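Week 5: Drawing a plain cup
Drawing for Beginners, Clenville evening class
Notes by Ruxandra Dobre

Hello again, everyone. I promised I would write up what I rattled through last week, as several of you were scribbling so hard that you hardly got to look at anything, and looking is the larger part of this course. Please read these notes with a cup beside you. Any cup will do, though a plain paper one with no printing on it is kindest to begin with.

## Why we start with something so dull

Sowmya Namboodiri, who taught me, kept us on white cups from October until nearly the end of term, and I remember grumbling about it all the way home on the bus. I won't keep you at it that long! But a white cup on a white table leaves you very little to hide behind. There is no pattern to get lost in and no bright colour to flatter you, so you are left with the shape, the edge and the shadow, and you have to decide how dark each of them really is.

## Getting the rim right

Nearly everybody draws the rim too pointed at the two ends, like a lemon. A circle seen at a slant becomes an ellipse, and an ellipse has no corners anywhere, however narrow it gets. Go round it lightly several times with your whole arm moving, and only then choose the line you like best.

The other thing to settle is how open the rim should be. Sit low, with your eye nearly level with the cup, and it closes to a thin sliver. Stand up and it opens out. I'd like you to try both before you make a single mark, because we tend to draw the cup we remember from the last time we sat down, and it is quite often a different one.

For the base, remember that you are looking down on it more steeply than you look at the rim, so its curve is a little rounder. Most first attempts have a lovely curved top and a bottom as flat as a ruler. If yours does, don't rub it out. Leave it on the page and draw the next one beside it.

## The sides

A paper cup tapers towards the bottom, and the two sides should lean in by the same amount. Draw a faint upright line through the middle and check each side against it. You can throw this line away later on, when your eye has got better, but please keep it for the next 2 weeks at least.

## Pens

We are using black pen for this exercise and no pencil underneath, I'm afraid. I know some of you find it alarming. A pen makes you commit, and it also leaves all your searching lines on show, which I find much nicer to look at than a tidy outline. If you have the Canov sketchbook from the kit list, work on the smoother side of the sheet. The Henare pads are perfectly good too, but go gently, as a wet line can feather on them.

Hold the pen further back than you would for writing. It feels clumsy for the first ten minutes or so and then you forget about it.

## Shadow and background

Leave the shadow until last. On a pale table in even light it will be soft, and the temptation is to draw a hard line round it and colour it in. Try loose slanting strokes, close together near the base of the cup and further apart as you move away. The paper does the rest of the work.
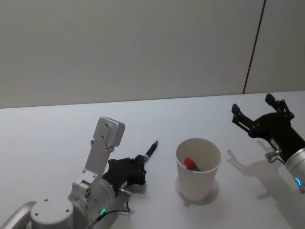 *White paper cup on a white tabletop, with a soft grey shadow and a black pen.*

Do put in the line where the table meets the wall, even if it feels like nothing much. It gives the cup somewhere to stand. Check whether it is truly level from where you are, too, as a slight slope is easy to miss and rather pleasant once it's in the drawing.

## For next time

- Fill one page with rims only, up to 50 if you have the patience.
- Draw the same cup sitting down, then standing up.
- Make one finished drawing with shadow and table edge, signed on the back.

We are in the Wisera room again on Fri 19 February, same time as usual. Bring everything you've done, including the ones you'd rather not show me.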